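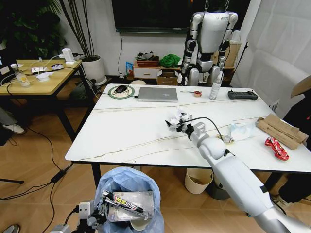

Paper and Waste in the Small Office
Course handout, unit 4
Luldale Evening School, Stirkbridge

Read this handout before the second meeting of the unit. The exercises at the end should be brought on paper, handwritten is fine.

1. What we mean by office waste

In this course, office waste is everything that a small workplace throws away in its ordinary work. We leave out building work, old furniture and electrical equipment, which have their own rules and come in unit 6. What stays is mostly paper, cardboard, drink cups, food packaging, plastic film and the things that people have in their pockets.

It is useful to separate three words which students often mix. Waste is what leaves the office. Loss is what was bought and was never used, for example a box of printed forms with the old address. Residue is what remains after sorting, when everything that can be recycled is taken out. A small office can have little waste and still much loss. The invoice from the collection company shows only the first.

2. A short history of rag and paper

Before wood pulp, paper in Europe was made of linen rags, and rags were always short. The town book of Stirkbridge has an entry from 1602 in which the rag collectors ask for the right to enter the yards of the inns. They received it, but only before noon. Used paper was also not thrown away so easily. It was turned over and written on the back, or it was sold to shops to wrap butter and candles, or it went into the covers of books.

The idea that a sheet of paper has one use and then goes to the bin is therefore rather young. It came with cheap pulp, and then with the copying machine. Please keep this in mind when somebody in your office says that people have always done it so.

3. The bin as a place of decision

Most sorting mistakes are made in the second when a person stands over the bin. The person has one object in the hand and is thinking of something else. A notice on the wall is read in the first week and afterwards it is not seen any more.
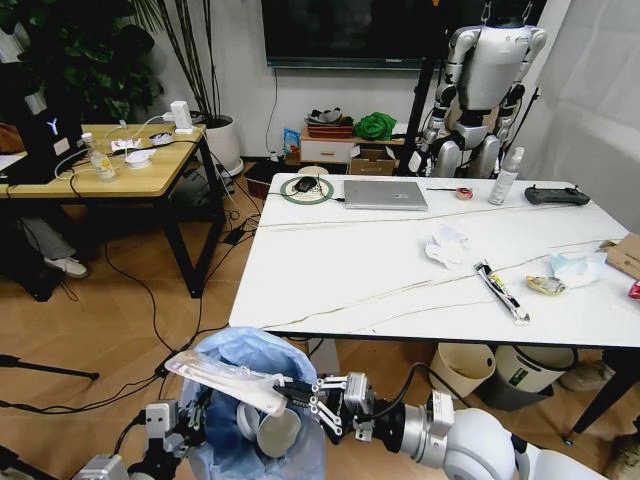 Fig. 1. Plastic wrapper over a lined bin; a paper cup is already inside.

The paper cup is the classic problem. It looks like paper, so it is put with paper. Many cups have a thin plastic layer inside, and the ordinary paper mill cannot use them. Some districts collect cups separately and some do not. You must ask your own collector, and you should ask again each year, in February if possible, when the contracts in our region are renewed.

Plastic film is the second problem. It is light, so it counts for almost nothing in the weight, but it fills the bag. An office that pays by volume pays for the air between the wrappers.

4. The one-week audit

The method we use is from the Imhof workbook, chapter 2, with small changes. For one working week you do not change anything in the office. At the end of each day the bags are closed, marked with the day and the room, and weighed. On the last day they are opened and sorted into the groups of section 1. 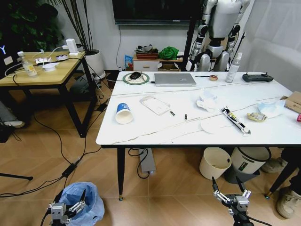 Two rules are important. First, tell the staff that there will be an audit, but do not tell them which week. Second, never write down who threw away what. If the staff believe that they are being watched, they will carry their waste home, and your numbers are worth nothing.

In the Haltetti case, which we discussed in class, the office had 31 desks and a bin at each one. The audit gave 95 kilograms in the week. Nearly 333 sheets of paper were printed on one side and had never left the printer room. When the bins at the desks were replaced by shared bins in the corridor, the residue became smaller, but there were complaints about the walking, and two of the desk bins came back.

5. Liners and their color

There is no national rule for the color of bags inside a building. Choose one color for each group and keep it, also when another color is cheaper that month. Cleaning staff work by color more than by label, and often they work in the evening, when no one is there to ask.

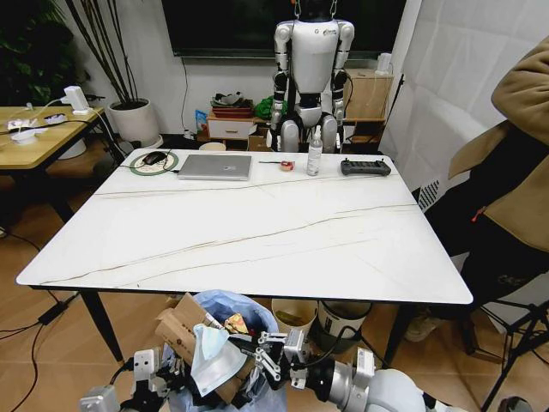
The size of the liner should be a little larger than the bin, so that it can be folded over the rim. A liner that is too small slides down and the bin must be washed.

6. Exercises

a) Describe one example of loss from your own workplace. Estimate what it cost.
b) Find out if your district accepts paper cups, and in which collection.
c) Make a plan for a one-week audit with not more than one page. Say where the bags will be kept until the last day.
d) In the Haltetti case, would you have returned the two bins? Give your reasons in five or six sentences.

Exercises to be handed in by 22nd June, in the box at the entrance or by e-mail.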